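El armario de entretiempo, sobre la cama

Por la redacción de Cira

Con la llegada de noviembre, los hogares de Prenden emprenden una tarea que rara vez figura en las guías de decoración: el cambio de ropa de temporada. La revista Cira ha dedicado a este asunto su consulta anual, en la que participaron 378 lectores. De ellos, 197 declararon que doblan las prendas encima de la cama, por delante de la mesa o la tabla de planchar.

La preferencia tiene fundamento. El colchón ofrece una superficie amplia, permite trabajar sentado y admite que el montón pendiente conviva con la prenda que se está doblando. Una sábana estampada con mariposas, corazones y ositos cumple esa función tan bien como una lisa.
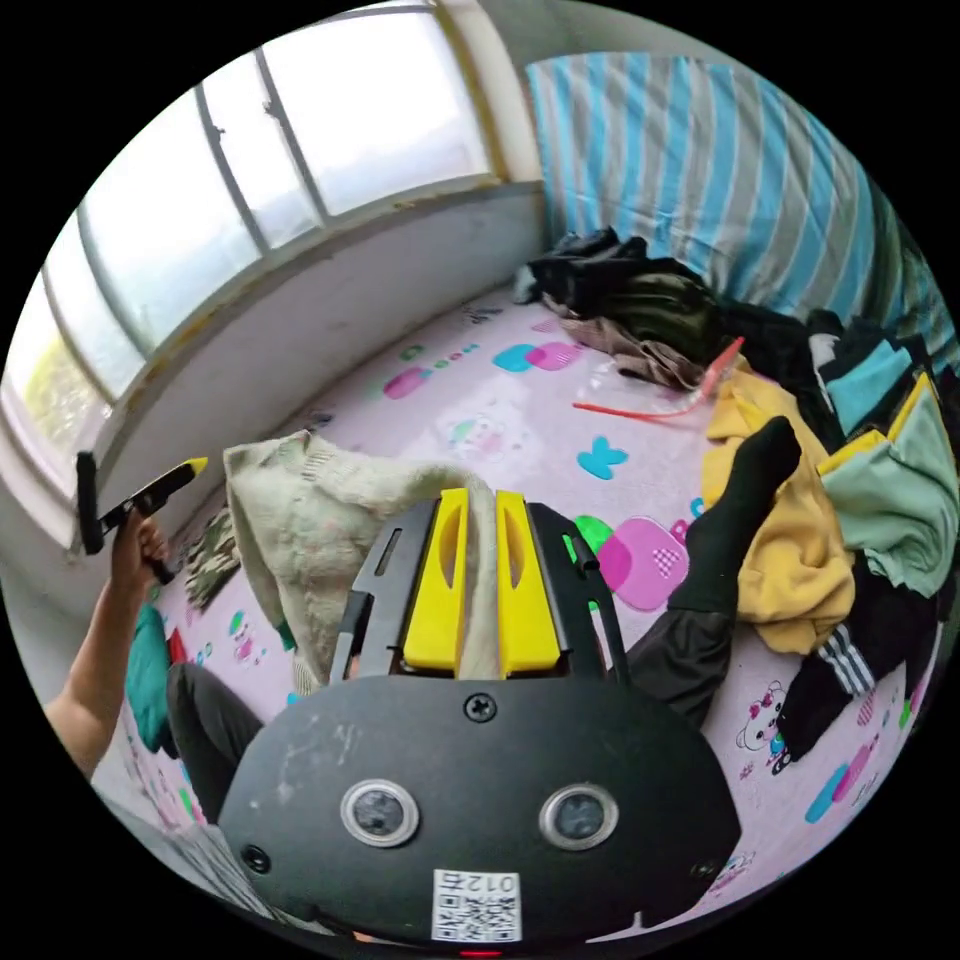 El punto merece un trato particular. Los jerséis se deforman en la percha, por lo que conviene guardarlos siempre en horizontal. El método habitual consiste en extender la prenda, alisar el canalé del bajo y llevar las mangas hacia el centro antes de plegar el cuerpo — sin apretar los dobleces, que en los ochos y trenzas dejan marca.

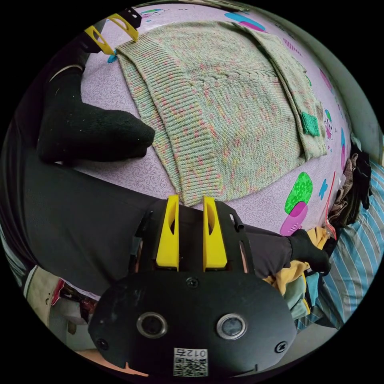 Casi 48 minutos dedica cada participante, de media, a una sesión completa. Quienes clasifican primero por tejido y después por color afirman terminar antes. Las bolsas de plástico transparente siguen siendo un recurso frecuente, aunque para la lana es preferible la funda de algodón, y un máximo de 15 prendas por cajón facilita la ventilación.

Los resultados íntegros de la consulta se publicarán en el próximo número.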